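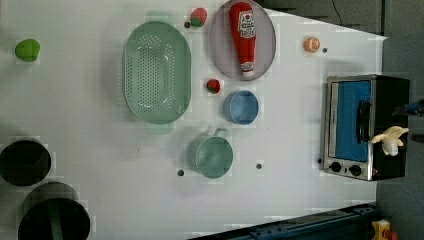
Flindach toy library to move into former shoe store in May

Wednesday, November 13, 2019

The Flindach toy library will leave the basement of the old grange hall next spring and reopen in the former Egilsson shoe store on Mill Street, the library's board said this week.

The new space will open in May. The lease runs for three years, with an option to renew. Rent will be covered by membership fees and a grant from the Rukine Fund, which has supported the library since it opened.

Members have asked for a street-level location for several years. The basement can be reached only by a flight of 13 steps, and parents with strollers usually leave them in the upstairs hallway. The room has also taken in water twice, most recently in the spring of last year, when a shelf of board games and puzzles had to be thrown out.

The library lends toys the way a public library lends books. A household membership costs $13 a year and allows four items at a time for up to three weeks. The catalog lists 3781 items, from baby rattles to train sets and outdoor games. There were 403 member households at the end of October, up from 200 when the library last moved, and the board said the growth has left it short of both shelves and parking.

Pretend food and kitchen toys are borrowed more than any other group, followed by wooden trains and dress-up clothes. Large items such as play stoves and ride-on cars are often reserved weeks ahead, and the library has been turning down donations of them for lack of floor space.

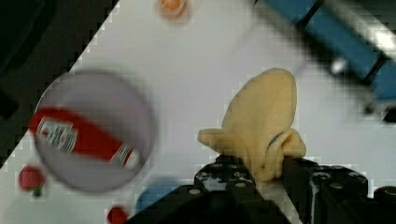
A plush banana with a peel that opens.

The Mill Street store has been empty since Egilsson closed its Flindach branch. It has a front room with two display windows, a smaller room behind it and a loading door on the alley. The front room will be used for lending and returns. The back room will be for cleaning, repairs and storage, work that is now done at a single sink next to the furnace.

Brirketti, a local cabinet shop, will build the shelving. Some of the existing shelves will be reused, but most are too deep for the new walls. The landlord is paying for a new floor in the back room and a ramp at the front door. Work on both is to start after the holidays.

Opening hours will change with the move. The library is now open two afternoons a week and on Saturday mornings. On Mill Street it will add one evening, until 7:30, for people who work days. The evening has not been picked yet, and members will get a short survey with their renewal notices.

Membership fees will stay the same through the end of next year. Late fees, now 25 cents per item per day, will be dropped when the new location opens. Households with items more than three weeks overdue will not be able to borrow until the items come back. The charge for lost pieces will remain.

The grange hall location will close for the last two weeks of April so the collection can be packed and counted. Toys borrowed before the closing may be kept until the new location opens. Reservations made before the move will carry over.

The library is not taking donations of soft toys, puzzles or electronic toys until after the move. Building sets, musical instruments and outdoor games in good condition are still accepted during regular hours at the grange hall. Items should be clean and complete, with batteries removed.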